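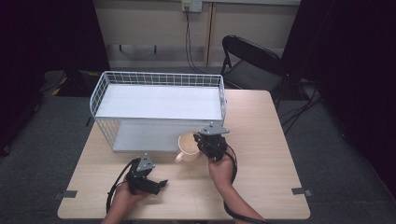
Veron Tea Rooms Are Coming to Brurkeo This June

BRURKEO, 29 April 2025 – I've been writing these announcements for our little tea company for a while now, and I don't think I've ever been this happy to hit send. Wasusell is opening its first Veron tea room this June, right on Paucar Street in the old shoe repair shop, and you're all invited!

If you only know us from our mail-order tins, hello and thank you. We started out blending black teas for people who like them strong with plenty of milk (I'm one of them), and that is still most of what we sell. The tea room will serve the full range by the mug, hot or iced, along with toast, buns and a soup that changes with whatever the market has that morning.

The space is 1420 square feet, and we've kept it plain on purpose. There are 17 tables, a long counter by the window and a back corner where you can sit with a book and be left alone. I fought hard for that corner. The shoe shop's old brass bell is still over the door, and yes, it's loud.

We spent most of the winter talking about tables. I know that sounds silly, but a tea room is mostly tables, and I wanted a surface you could put your elbows on for an hour. We went back and forth on dark stain and painted tops, and I carried samples home more often than my family would have liked. Pale wood won.

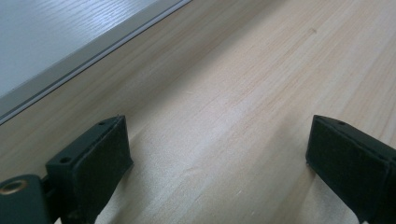
It also goes nicely with the walls, which are a soft green that took three tries to get right. The first one looked like toothpaste.

Now for the menu. Nine milk teas will be on the board from opening day, including the Paucar Blend, a malty one with a bit of cardamom that 2487 of you voted for in our mail-order poll last year. Oat and soy milk cost the same as regular. Refills of hot water are free, and you can bring your own mug if you're attached to it – I am, so I get it.

We'll be open from early morning through late afternoon, with the exact opening date going out to our mailing list first. Mail-order customers can pick up their tins at the counter and skip the shipping charge.

Reporters, food writers and anyone planning a group visit can write to the press desk through the Wasusell website. We're happy to set up a tasting before the doors open, and I'll put the kettle on myself.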